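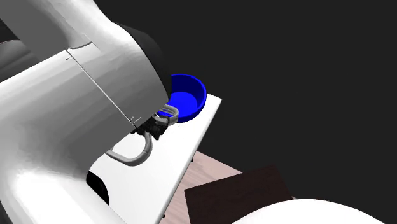 Kadri Rätsep schrieb uns, der Horura sei ja schön und gut, aber bei ihr im Zelt habe er die halbe Nacht gequalmt, und in der Anleitung stehe dazu genau ein Satz. Ob wir da nicht mal was Vernünftiges auf die Seite stellen könnten.

Ja. Können wir. Seite also neu gemacht, Anleitung mit drin, alte Version bitte vergessen.

3. September 2022, Werkstatt Arnen

Horura Zeltofen, Ausführung mit Klappbeinen
Bestellnummer 1577

Zeltofen für Holz. Stahl, schwarz, Beine klappbar, Rohr gesteckt. Gebaut bei Tirkov, bei uns geprüft, eingebrannt wird er von euch (dazu unten mehr, bitte wirklich lesen). Passt in alle Zelte mit Ofenloch und Hitzeschutzmanschette, also auch ins Tveit. Ohne Manschette bitte nicht. Auch nicht "nur mal kurz".

Rohrdurchmesser 70 mm. Holzlänge bis 34 cm, wer länger sägt muss nochmal sägen. Rohrsegmente liegen zum Transport im Ofenkorpus, Funkenfänger auch, Aschekratzer passt quer obendrauf wenn man ihn schräg reinfummelt. Tragetasche ist dabei. Handschuhe nicht.

Was neu ist gegenüber dem vorigen

Die Tür. Der alte Riegel hat sich nach einem Winter verzogen und dann hat man mit dem Stiefel nachgeholfen, kennen wir alle. Jetzt Drehriegel mit längerer Nase, sitzt auch wenn der Korpus heiß ist. Zuluftschieber läuft in einer Führung und klappert nicht mehr. Beine haben einen Anschlag bekommen, sie klappen nicht mehr nach innen wenn man den Ofen über den Boden schiebt. Soll man eh nicht, über den Boden schieben.

Kochplatte oben ist gleich geblieben. Kessel geht, Pfanne geht, beides zusammen wird eng.

Einbrennen

Draußen. Vor der ersten Nutzung, mit komplettem Rohr, auf Stein oder Kies. Die Beschichtung dünstet beim ersten Mal aus, das stinkt und das will man nicht im Zelt haben. Klein anfangen, Anzündholz, dann langsam mehr. Wenn es nicht mehr riecht ist es fertig. Abkühlen lassen, stehen lassen, kein Wasser drauf.

Das Rohr beim ersten Mal vorher abwischen, da ist vom Werk noch ein Ölfilm drauf. Lappen, fertig.

Wenn er qualmt

So, zu Kadris Mail. In fast allen Fällen die wir bisher auf dem Tisch hatten war es eins von den folgenden Dingen.

Feuchtes Holz. Immer zuerst. Birke die sich trocken anfühlt ist noch lange nicht trocken. Aufspalten, Innenseite an die Wange halten, fühlt sie sich kühl an dann weg damit. Oder erst mal neben den Ofen, mit Abstand.

Rohr zu kurz. Das oberste Segment muss deutlich über den First rausschauen. Wir bekommen ständig Fotos wo es knapp über dem Stoff aufhört und dann drückt der Wind den Rauch wieder runter. Zusatzsegment gibt es einzeln, 29 Euro, passt auch an den alten Horura.

Funkenfänger zu. Das Gitter setzt sich mit Ruß und Teer zu, besonders bei Nadelholz und gedrosseltem Schieber. Abnehmen, ausklopfen, im Feuer ausbrennen. Bei Dauerbetrieb jeden Morgen. Kadri hat dann nachgeschaut, bei ihr war es der Funkenfänger, man konnte kaum noch durchgucken.

Kaltes Rohr. Beim Anheizen steht eine Säule kalte Luft drin und die will erst mal weg. Ein Knäuel Birkenrinde ganz hinten unter den Rohrstutzen, anzünden, Tür kurz anlehnen, dann erst das eigentliche Feuer. Schieber ganz auf. Schieber erst zurück wenn das Rohr richtig zieht, hört man.

Segmente falsch rum gesteckt. Das schmale Ende zeigt nach unten, zum Ofen. Steckt man es andersrum läuft der Teer außen am Rohr runter und tropft auf die Kochplatte. Sieht furchtbar aus und riecht wie geräucherter Asphalt.

Wenn das alles nicht hilft: anrufen. Und bitte vorher gucken ob die Bodenplatte plan aufliegt, wir hatten einen Fall wo sie vom Transport verbogen war und der Ofen von unten Luft gezogen hat. Haben wir getauscht.

Im Zelt aufstellen

Fester Untergrund. Auf Schnee zwei Stämmchen quer unter die Beine, frisches Holz, sonst steht er am Morgen schief oder im Loch. Abstand zur Zeltwand großzügig, und nasse Socken zählen auch als brennbar. Rohr abspannen, die drei Drähte liegen in der Tasche bei, die werden gern übersehn.

Lüftung offen. Oben und unten. CO-Warner ins Zelt, auf Schlafhöhe, Batterien vorher testen. Wir liefern keinen mit aber wir haben welche da. Geschlafen wird bei ausgebranntem Ofen oder mit Ofenwache. Ist altmodisch, bleibt so.

Kinder und Hunde: die Seitenwände werden genauso heiß wie oben. Hütegitter war mal geplant, Tirkov baut es vorerst nicht.

Pflege

Asche raus wenn kalt. Eine dünne Schicht drin lassen, tut dem Boden gut. Nach der Saison trocken auswischen, hauchdünn Öl auf die blanken Stellen, Rohr innen bürsten. Nicht feucht in der Tasche liegen lassen! Die meisten Öfen die hier mit Rost ankommen wurden im Frühjahr eingepackt und im Herbst wieder ausgepackt. Flugrost ist nicht schlimm, Stahlwolle, Ofenlack, neu einbrennen.

Dichtschnur an der Tür gibt es keine, also auch nichts zu wechseln. Wird oft gefragt.

Dass der Korpus sich mit der Zeit an den Seiten leicht wölbt ist normal bei der Blechstärke. Kein Garantiefall. Risse an der Schweißnaht schon, dann bitte Foto schicken und nicht selber drübergehen.

Was dabei ist

Ofenkorpus mit Klappbeinen, Rohrsegmente, Funkenfänger, Aschekratzer, Abspanndrähte, Tragetasche, Anleitung (die alte leider noch, bis die neue gedruckt ist gilt diese Seite).

Extra bestellen

Zusatzsegment Rohr, siehe oben. Winkelstück für Seitenausgang, nur mit Zelten die das Loch in der Wand haben, das Tveit hat es im Dach, also da nicht. Wassertank zum Seitlich-Einhängen, passt links und rechts, bitte nie leer am heißen Ofen hängen lassen. Ofenmatte, faltbar. Ersatzriegel alt und neu, der neue passt NICHT an die alte Tür, dafür braucht es die Tür komplett.

Lieferung

Auf Lager, solange wir nichts anderes schreiben. Die nächste Charge von Tirkov kommt erst im Januar, wer ihn also für Weihnachten im Fjell haben will sollte nicht bis zum ersten Schnee warten. Abholung bei uns geht nach Anruf, dann zeigen wir auch das Stecken vom Rohr einmal am Stück. Versand im Karton, der ist schwer und der Paketbote mag uns nicht mehr besonders.

Rückgabe nur unbenutzt. Eingebrannt ist benutzt.

Noch gefragt worden

Kohle oder Briketts? Nein. Wird zu heiß für den Boden, der brennt durch.

Pellets? Auch nein, fallen durch und ersticken.

Passt das Rohr vom Vorgänger? Ja, gleicher Durchmesser. Nur die Drosselklappe sitzt jetzt im untersten Segment, altes unterstes Segment also aussortieren oder als Ersatz für oben nehmen.

Geht er in der Gartenlaube? Dafür ist er nicht zugelassen. Fragt euren Schornsteinfeger, der sagt dasselbe.

Wie lange hält eine Füllung? Kommt aufs Holz an und auf den Schieber. Birke, gut gespalten, halb zu: lang genug um Kaffee zu kochen, zu trinken und die Stiefel zu suchen. Über die Nacht nicht.

Fragen zu Ersatzteilen bitte mit Bestellnummer und Foto vom Typenschild, klebt hinten unter dem Rohrstutzen. Wenn es verbrannt ist, Foto von der Tür reicht.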